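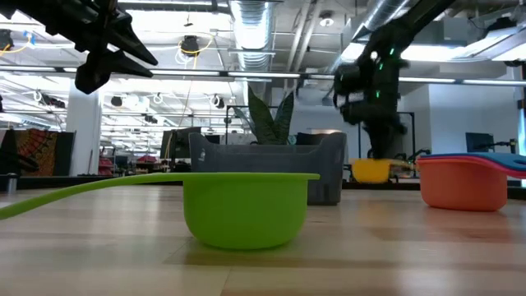
Bowls and cups on the table, with a robot arm reaching down.

How a Robot Arm Learns to Tidy Up

Picking up a cup is easy for you. You look at it, reach out, and close your fingers. You don't have to think about how hard to squeeze. A robot arm has to be taught all of that.

Mamo is a robot arm kit made by a company called Prosetti. Schools and clubs can rent it. A grown-up puts it together, and then kids age 8 and up can help teach it. One of the first jobs in the Mamo workbook is called Stack and Nest. The robot has to put small cups inside bigger ones until they are all in one stack.

What is a gripper?

A gripper is the hand of a robot. Most grippers don't look much like your hand. Many have only two fingers, and the fingers don't bend the way yours do. They move toward each other to grab something, and they move apart to let it go.
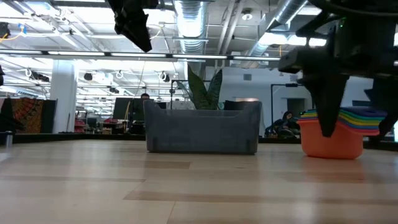

Cups are good for practice. A gripper can hold a cup by putting one finger inside and one finger outside, then closing on the rim. If it squeezes too softly, the cup slips. If it squeezes too hard, the cup can bend or pop out.

How does it learn?

With Mamo, a person shows the robot what to do first. The person moves a set of handles, and the robot arm copies each move. The computer saves the moves, along with pictures from the kit's cameras. This is called a demonstration.

One demonstration is not enough. The workbook asks for 100 of them for the stacking job. The cups should start in a new spot each time. If they always start in the same place, the robot only learns that one place – and it will reach for the same spot even when the cup has moved.

After that, the computer looks for patterns in what it saved. Then the robot tries the job by itself.

What did kids think of it?

The after-school club at the Bendbridge library used Mamo for 4 weeks in January. Zewditu Adugna, who runs the club, said the kids liked moving the handles best. Waiting for the computer was the slow part. It took almost 8 hours, so they left it on overnight.

Tadeusz Chmielewska teaches fifth grade in Skatdale. His class found the workbook clear, but they wanted more jobs to try. He also said the handles are a bit big for small hands.

Words to know

Robot arm: a machine with joints that can reach and move things.
Gripper: the part at the end of the arm that holds things.
Demonstration: showing the robot how a job is done.
Nest: to fit one thing inside another.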